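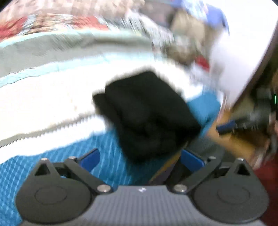

*Black cloth, folded.*

The Office of the Household at Landeg issued its mourning schedule in May, almost 40 pages long. Elspeth Pringle, Deputy Keeper of Textiles, received copy 797. She noted a misprint on page two and began with the gloves.

Under the schedule, the first period ran from the death of the old queen to the return of the court from Wemport. Family members wore full black. Staff above the second grade wore an armband on the left sleeve. Staff below it wore what they had.

The difficulty was the Princess of Illska. She had married in during the spring and held no rank until the patent was sealed, and the patent could not be sealed while the court was in mourning. She was therefore neither family nor staff. She telephoned at ten past six.

"What do I wear to the chapel?" she asked.

"The schedule doesn't say, ma'am."

"What did the last one wear?"

Pringle pulled the ledger. The last one had come from Doscombe, 200 years earlier, in the same position. The entry gave a length of veil and a price, and under remarks, in another hand, the words *stood at the back*.

"A veil," Pringle said. "Short."

"Where did she stand?"

There was a seating plan on the desk for 2,000 guests. The princess was in row 40, behind the Wemport harbor board. Pringle had not drawn the plan and had no authority over it, though she did have authority over the veil, and a long veil required a clear aisle on one side. Row 40 had no aisle. The nearest seat that had one was in the second row, beside the king's sister.

"I misread the entry," Pringle said. "It's the long one."

She wrote the change in the ledger – item, length, date of issue – and left the remarks column blank. Then she called the seating office, which closed at seven, and waited for someone to pick up.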